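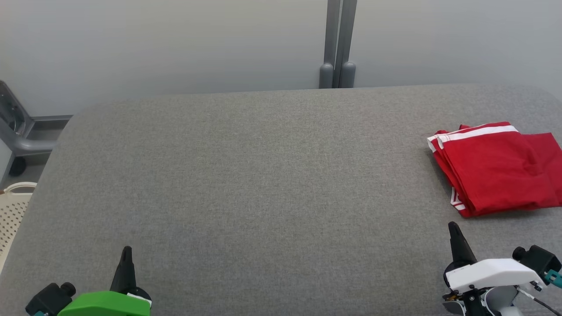 Setting up the surface

Tips for recording folding sessions at home, 26 December 2023

Pick a padded surface in a plain colour. Grey works well under bright kit, and a bit of texture stops the cloth sliding when a finger pushes at the edge. Brush off lint before you start. Put the garment within easy reach of one arm and leave the rest of the top clear, so there is room to open it out.

Keep the laundry basket off to the side and leave it there for the whole session. If you must move it, start a new batch.

Choosing what to fold

Sports kit is a good place to begin. Trim along a neckline or hem gives you a line to follow when you are driving the arms, and it makes a crooked fold easy to spot afterwards. Do tops and shorts on different days at first. Once you have 40 clean examples of each, put both out together and record sorting as well.
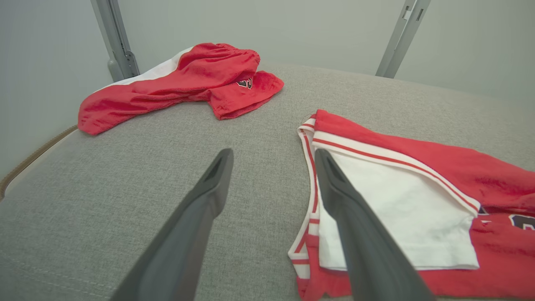
Red jersey and shorts on the grey surface, from the wrist camera.

While you record

Open the gripper fully before each reach. Come down slowly over the edge of the cloth and close on one layer if you can — two is fine for the last fold.

Change the starting position every time. Turn the garment, bunch it up, drop it from a height. We did 54 runs at Hadthorpe with everything laid out square, and the Plomon model trained on them was no use with a crumpled shirt.

Stop at 80 runs a day. Driving gets sloppy after that, and sloppy runs take longer to weed out than they did to make.

Fumbled grabs can stay in if you recovered and finished the fold. Delete anything where a hand came in to help.

Afterwards

Name each batch by garment and colour, then write down which way the sleeves or legs were folded first. Watch a few runs back on the wrist view before packing up — a loose cable or a smeared lens is much easier to put right the same day. Wipe lenses with a dry cloth only.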